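This repository holds the plain-text edition of the Zondik recipe notebooks, plus the script that turns them into a printable booklet. Current edition: 17 Oct 2021.

# zondik-notebooks

The originals are handwritten household notebooks lent to us by Sawsan Zoubi and Imke Ruppert. Most of the recipes are for soups, stewed fruit, pickles and flat breads. The rest of the pages are shopping lists, remedies for coughs and a few letters, which we transcribed as well when they mention food.

There are 300 recipes in the main set. Another 20 are kept in `fragments/` where a page was torn or the ink had run too badly to get a full method.

## Layout

- `recipes/` - one Markdown file per recipe
- `fragments/` - incomplete recipes, same format
- `letters/` - anything that isn't a recipe
- `units.csv` - conversion table for old measures
- `build.py` - makes the booklet

File names are the notebook letter, the page number and a short title, e.g. `b-114-quince-paste.md`. Notebook C has two page 30s. The second one is `c-030x`.

## Recipe format

Every file starts with a short header:

```
title: Quince paste
notebook: B
page: 114
hand: SZ-grandmother
serves: unknown
checked: ML
```

`hand` is our best guess at who wrote the page. `checked` gives the initials of whoever compared the typed version with the original. If that field is blank, treat the quantities with caution.

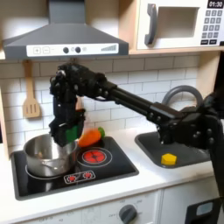 Quantities are given twice where we could manage it - first as written, then in metric. The metric figure is always in square brackets and is always ours. Spelling in the body is modernised, but titles are left alone, so you will find three different spellings of dumpling.

## Measures

The notebooks use a mix of cups, spoons, handfuls and a vessel called the Doležal jug. Ghassan Fakhoury filled the surviving jug to the line and got 1000 mL, so one jug is entered as one litre in `units.csv`. The half jug is harder. Notebook A seems to mean half by volume, while notebook D may mean the smaller jug, which is lost. Those entries are flagged `ambiguous`.

Spoon sizes are a guess. We used the Australian 20 mL tablespoon throughout. If you cook with the 15 mL one, be careful with the salt and bicarb in the breads.

Oven temperatures are rarely given. "Slow", "steady" and "bread heat" are kept as written. Please don't send patches that replace them with degrees Celsius unless you've cooked the recipe and say so in the commit message.

## Building the booklet

You need Python 3 and a working LaTeX install.

1. Clone the repository.
2. Run `python build.py --check` and fix any header errors it reports.
3. Run `python build.py --out booklet.pdf`.
4. For the large-print version, add `--large`.
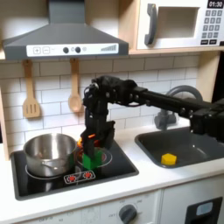

5. Print double-sided, flipped on the short edge.

The index is sorted by main ingredient. To sort by notebook, use `--index notebook`. The Fatura section doesn't obey this flag yet and always comes out alphabetically.

## Known problems

- Pages 61 to 64 of notebook D are transcribed from photocopies. The originals went missing before we saw them.
- "Sikel" appears in several pickle recipes. Randa Salameh thinks it's a brand of vinegar, Mirjam Lehner thinks it's a village. Left as is.
- Some jam recipes give no sugar at all. That's how they were written.
- The large-print build breaks long ingredient lines in the wrong spot.

## Food safety

The preserving recipes are a historical record and haven't been tested. Several of the bottled vegetables wouldn't meet current advice on acidity or processing time. Use a modern tested recipe if you plan to store the jars.

## Corrections

Open an issue with the file name and the line. If you're correcting a reading of the handwriting, say which scan you worked from - the first batch is much darker than the second and some of the fractions vanish.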